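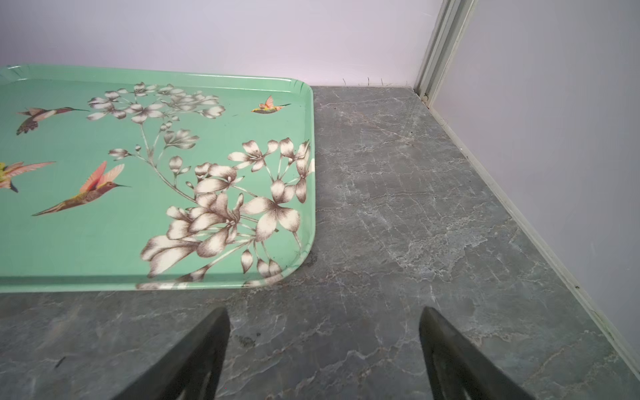 Household Notes for January: Settling the Grocery Budget

January 13, 2020

The purpose of this entry is to set down, for readers who have followed these notes since the move to Aaltonen Street, how the household intends to manage its food spending in the coming year. The previous year's arrangement was reviewed over the holidays and found to be unsatisfactory in several respects. A new arrangement is now in effect.

Under the former system, a single monthly sum was set aside and drawn upon as needed. The sum was sufficient in most months. It did not, however, distinguish between food for the family and food bought for guests, and the two were regularly confused. When my sister-in-law, Hilkka Saarela, stayed with us in the fall, the entire allowance was spent before the month was two-thirds complete, and the remaining dinners were drawn from the freezer.

The monthly figure for the present year has been fixed at $659. This covers groceries, cleaning supplies and paper goods. It does not cover restaurant meals, which are recorded separately, or the feed for the hens, which Waldemar has agreed to pay from his own account.

Shopping Days

Shopping will be done once a week, from a written list. A second trip is permitted for milk, bread and fresh fruit only. Last January I kept every receipt in an envelope and found that we had entered a grocery store on 12 occasions, and that the short trips were the expensive ones. A visit made for onions would end with crackers, a magazine and a second jar of the mustard we already owned.

The list is to be written the evening before, after the refrigerator and the pantry have been inspected. Anyone who wishes to have something added must write it down personally. Verbal requests made while I am putting on my coat will not be considered. 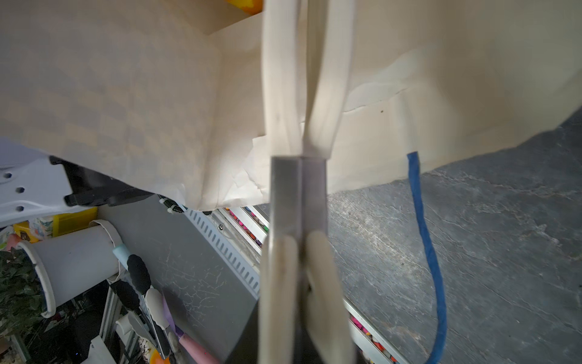 A paper shopping bag with twisted handles.

Stores

The greater part of our shopping will continue at Valtel, where prices on flour, rice, canned fish and coffee have remained acceptable. The produce there is adequate in winter and poor in summer, and I expect to revise this portion of the plan when the outdoor market resumes.

Cheese and smoked fish will be bought at Tinora. Several readers have written in the past to question this. I grant that the prices are higher. The portions may be cut to any size, however, and we have thrown away much less cheese since making the change. Marjatta Partanen, whose letters on household matters I always read with attention, has suggested buying a whole wheel in partnership with a neighbor. The proposal is under consideration. It depends on finding a neighbor who likes caraway.

Meals

Five dinners a week will be planned in advance. The other two are left open for leftovers, soup or invitations. Plans are written in pencil and may be exchanged with one another, provided that fish is eaten on the day it is bought or the day after.

The recipe box has also been put in order. It contained 71 cards, many of them duplicates, and three separate versions of my mother's barley casserole that do not agree on the quantity of milk. I have kept the one in her handwriting and set the others aside. Readers who requested the rye pancake recipe may expect it in the next entry, once I have tested it with the coarser flour.

Correspondence regarding the above may be left in the comments. I reply to all of it, though not always in the same week.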